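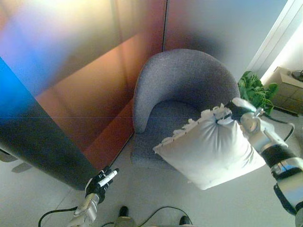 Coralie Hollis
21 avril 2023

On refait le coin lecture petit à petit. Le fauteuil gris est resté, les coussins changent.

Le gris moyen, c'est pratique : ça va avec le mur cuivré et avec le bleu-gris à côté. J'avais peur que l'orange mange tout, mais non.

Coussin blanc carré, bordure à volants en dentelle. Pris chez Ulura avec un deuxième pour la chambre, 108 euros les deux. C'est cher, je sais.

Pour ceux qui demandent : sur un dossier arrondi comme celui-là, un coussin carré se met en pointe ou bien à plat. Je préfère à plat, sinon il glisse sur l'assise.

Lavage : housse retournée, 30 degrés, séchage à l'air. Le volant, je le remets en forme à la main. Pas de fer dessus.

@Sowmya Hegde le carrelage gris clair était là avant nous. Un tapis est prévu en juin, pas avant. J'en ai vu un chez Findo, environ 532 euros, je réfléchis encore.

Il manque aussi une lampe. J'hésite entre une liseuse sur pied et une applique, mais percer le panneau cuivré ne me tente pas trop.

Si quelqu'un a une applique qui se pose sans percer et qui tient depuis plus de 2 ans, je veux bien la référence.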